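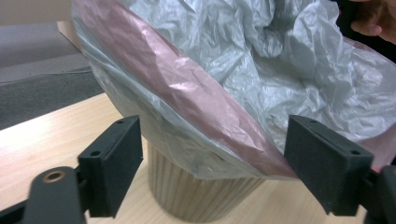 Bag lining task, wrist view from the handheld gripper, fingers at the rim.

Handheld demos vs. teleop for bag lining - our numbers

giscombe_lab
Posted 2022-04-06

We finished the first full round of the bag lining comparison and I said I'd put the results up when we had them. The task is getting a thin plastic bag over the mouth of a small bin and folding the edge down around the rim. The bin in the picture is the short ribbed one, which is the hardest in our set because the bag catches on the ridges.

We collected 1,057 demos with the handheld gripper at two sites, Sinesdale and Ingate. Same policy architecture, same training length, two data sources: handheld only, and handheld plus the teleop set we recorded in February. Tested on 9 bins, 3 of them not in training.

Short version: adding the teleop data made no difference we could measure on the bins from training, and it made the unseen bins slightly worse. I didn't expect the second part.

Most of the failures are at the second fold. The policy gets one side of the bag over the rim, moves around to the other side, and pulls the first side back off.

pelletmill
How are you scoring it? "Bag on bin" could mean a lot of things. If one side is over the rim and the other is sitting on top, is that a pass?

giscombe_lab
Pass is the full edge folded below the rim all the way around, and it has to stay there after the gripper lets go. Anything else is a fail. We do log partials but they aren't in the comparison.

tworailtom
I'm going to push back on the conclusion. Your teleop set was recorded in February on a different camera mount, if I remember your earlier thread right. So you didn't compare handheld against handheld plus teleop. You compared one viewpoint against two mixed viewpoints. Of course the mixed one does worse on new bins.

giscombe_lab
The mount is different by a small angle, yes. We crop and warp to match. I don't think it explains the whole gap but I can't rule it out.

tworailtom
Then I wouldn't say anything about teleop data yet. Retrain on the February set alone with the same warp, and see if it falls apart on the bins it was recorded on. That's a cheap test.

ottmar_heitmann
I agree with Tom about the mount, but I would look at something else first. There's a hand at the top right of that picture holding the upper edge of the bag. Is that in all the demos? If a person is steadying the bag during collection, the policy is learning a two-handed task with one hand missing at test time. It would fit your second fold failure very well. The far side slips because nothing is holding it.

giscombe_lab
It's in part of the set. The Ingate people used a free hand on the bag a lot, Sinesdale mostly didn't. At test time there is no hand. We didn't label which demos have it.

ottmar_heitmann
Then label them. I would drop the word "unseen" until you know how the hand splits across bins too. If the Ingate bins all have a hand in them, you have another thing mixed in.

Owen
Disagree with Ottmar on dropping those demos, if that's where this is heading. We had a similar mix on a pillowcase task - some clips with a helper hand, some without. Cutting the helper clips cost us more than it gained. The approach and first grasp were still good data. What worked was trimming each clip at the point where the hand touched the cloth.

ottmar_heitmann
I said label, not drop. But trimming leaves very little of the second fold, and the second fold is where it fails.

Owen
Fair. In that case you need new demos for that stage anyway.

pelletmill
Side question, do the pads have anything on them? They look like bare matte black in the picture. Thin film slides a lot on hard printed pads in my experience.

giscombe_lab
Nothing on them for this round. We tried a silicone skin before and it held the film well but wouldn't release it, so the bag came back up with the fingers. Might try tape on the lower half only.

tworailtom
Please don't change the pads and the data in the same round.

giscombe_lab
No, pads stay as they are. Plan is to label the hand clips first, then run the February set alone with the warp. I've pulled 37 clips from Ingate to start on and the hand is on the bag in most of them, so Ottmar may be right about the split. Will post the per-bin table in this thread when the labels are done.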